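Engine Fundamentals, Week 4: Why cylinders come in odd numbers
Handout for the Tuesday group

Last week we did balance shafts, and most of you stayed awake. This week: the three-cylinder, an engine that spent decades being laughed at and now sits in half the family hatchbacks in the car park.

A three fires every 240 degrees of crank rotation. The forces going up and down cancel out nicely. What's left is a rocking couple — the engine tries to nod end to end, like a bored student — and the maker deals with it by fitting a balance shaft or by buying softer mounts and hoping.
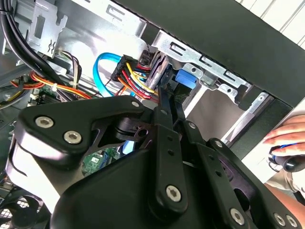
Emiliano Herrera objected at this point last year that his three-cylinder Skeltier shook his fillings loose at idle, cancelled forces or no cancelled forces. Fair enough. At 600 rpm the firing pulses are far apart, and old rubber mounts pass every one of them on to the seat. Check the mounts before you blame the maths.

Now compare the four. It fires every 180 degrees and has no rocking couple, but it buzzes at twice crank speed, and the buzz gets worse with the square of engine revs.
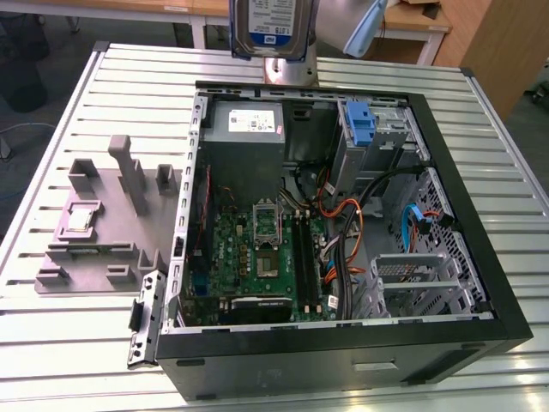
The buzz also grows with the weight of the pistons, so small fours get away without shafts and big ones mostly don't.

For next week: read Trevaskis, chapter 13, and skip the bit on two-strokes unless you own one. Bring a calculator. Your phone counts, if it stays a calculator.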